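Print this page | E-mail this page

Tanner Kitchen Kit - Club Set-up Guide
Section 3: Laying out the table and running your first practice

I wrote this section after our first term with the kit at the Hindard robotics club, so it's really the guide I wish I'd had in February when I was crawling under the table looking for a toy strawberry. You should have the arm bolted down and powered from Section 2 before you start. If it isn't, go back and do that first - please don't try to hold it steady with your hand!

What you need
Your arm, the overhead camera, the play food box, one cup, one plate, one colander basket and the toaster oven.

CAUTION: The toaster oven must stay unplugged at all times. We tape the plug to the back of ours. The arm is learning to open a door and put things on a shelf, and there is no cooking in this project, however much the younger members ask.

3.1 Setting out the table

1. Wipe the table and let it dry.

2. Put the oven on the right with its door facing the middle of the table. Leave enough room for the door to open fully without touching the arm. Ours was too close for weeks and I blamed the software the whole time.

3. Put the colander on the left and the cup and plate along the far side, away from the arm's base.

4. Scatter a few bits of play food in the gaps. Start with three pieces. More than that and new members spend the session tidying up (I've done it too).

5. Check the cable at the wrist. It needs a good loose loop so the arm can turn, but it mustn't lie across the food or hook round the cup. Clip it if you have to.

Our own table follows this plan, with the banana bunch on the cup side and the orange slice on the oven side, past the plate.

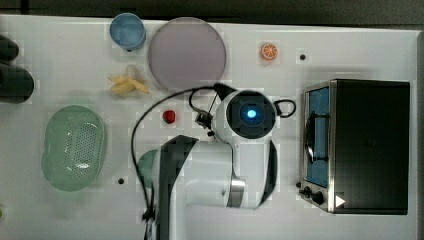
3.2 Teaching a pick

1. Open Piseo on the club laptop and choose New Task. Give it a name you'll recognise later - we have one called "test test 2" and I've no idea what it does.

2. Set the speed to 18. The box will let you type a bigger number, but leave it alone until everyone has had a go.

3. Guide the arm to the banana and press Save Point. Close the gripper, then press Save Point again. Forgetting that second press is the mistake I see most.

4. Lift straight up before you move sideways, or you'll knock the cup over.

5. Move over the colander, lower a little, open the gripper and save.

6. Press Play and stand back with your hands off the table.

NOTE: If Piseo shows error 185, the arm has lost its home position. Press Stop, send it home and play the task again. Your saved points will still be there.

CAUTION: Keep long hair, lanyards and sleeves away from the arm. The person by the stop button does nothing else during a run.

3.3 Entering the Grirkov Cup

Save your practice runs if your club plans to enter. The judges like to see a log, and ours had more than 1,456 runs in it by the time we sent it off. Export it from the File menu and check that it opens on another computer.

Door opening is covered in Section 4.

Tanner Kitchen Kit club guide | Contact: use the form on the Hindard club page | © Hindard Robotics Club | Back to top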